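Slow-cooked lamb shoulder, and why I've gone off the gas 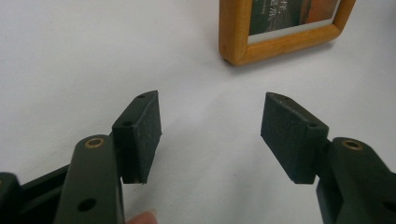

I've been meaning to write up the lamb shoulder since September, when I did it twice in a fortnight and ate it cold out of the fridge for days afterwards. Several of you asked for the timings after I mentioned it in the marinade post, and I kept saying yes, yes, soon, and then not doing it. So I've sat myself down at last with a mug of tea and my scribbled notes. Anyone who has eaten at mine knows that a whole lamb shoulder needs a big old board, a roll of kitchen paper and everybody standing well back.

Right, the meat. You want it bone in. I get mine from the butcher in Istden, at the top of the hill past the chemist, and I ask for one with a decent layer of fat left on. The night before, I rub it all over with salt, crushed garlic, a lot of black pepper, the leaves from a few sprigs of rosemary and the zest of a lemon. No oil at this stage. It goes in the fridge uncovered on a rack, and yes, the fridge smells of garlic till lunchtime the next day, so move the butter.

Now the barbecue. For years I cooked everything on a gas one, a Revel with three burners and a lid that never quite shut after we moved house. It was great for sausages on a weeknight! But for anything longer than half an hour I found I was forever fiddling with it, one burner off, one on low, the middle one doing whatever it fancied. Last spring I bought a secondhand Hirano kettle, charcoal, bit of rust on the legs, and I've hardly touched the gas since. It's slower to get going and my clothes smell of smoke, but the lamb comes out tasting like something you'd queue for.

Bank your coals up on one side only and put a foil tray of water on the other, with the grate on top and the lamb over the water. Lid on, vents half closed. I'm aiming for 120C, or a bit above, and I top up with a few fresh lumps whenever it starts to drop. If you've got a chunk of apple wood, put that on at the beginning. I wouldn't bother adding more later, I did that the first time and it was a bit like eating a shed.

Start early. I light mine at 8am if we're eating mid-afternoon. At the four hour mark I wrap the shoulder in two layers of foil with a splash of cider and put it back on, and then I leave it alone until the middle reads 93C and the bone wiggles when you tug it. Then it needs a rest, still in the foil, with an old towel over the top. An hour if you can bear it. I managed 20 minutes the first time and it was fine, a bit drier at the thin end.

While that's resting you can use the coals for veg. I put whole onions straight in the embers in their skins, and a couple of aubergines on the grate till they collapse. Scoop out the insides, mash with lemon, salt and a spoonful of tahini. For the sauce I do yoghurt, loads of chopped mint, a grated cucumber with the water squeezed out, and half a teaspoon of the Plirnico chilli paste, the red one. The green one is nice too but it bullies the mint.

Flatbreads: 200g self-raising flour, the same of plain yoghurt, pinch of salt. Bring it together, cut into six, roll out thin and slap them on the grate for a minute or so a side. They puff up and get those black blisters. Make double, they vanish.

Leftovers are the best bit, if I'm being greedy. Fry the shreds in a hot dry pan until the edges go crisp and put them in a wrap with pickled red cabbage. My notes also say "lamb on toast w. fried egg, YES" underlined three times, so take that as you will.

Next up is the chicken thighs, once I've worked out why the skin keeps sticking. If anyone has a trick for that, leave it in the comments. And before somebody asks again, no, I haven't sold the Revel yet, it's under a tarpaulin by the back gate and it's yours if you can shift it.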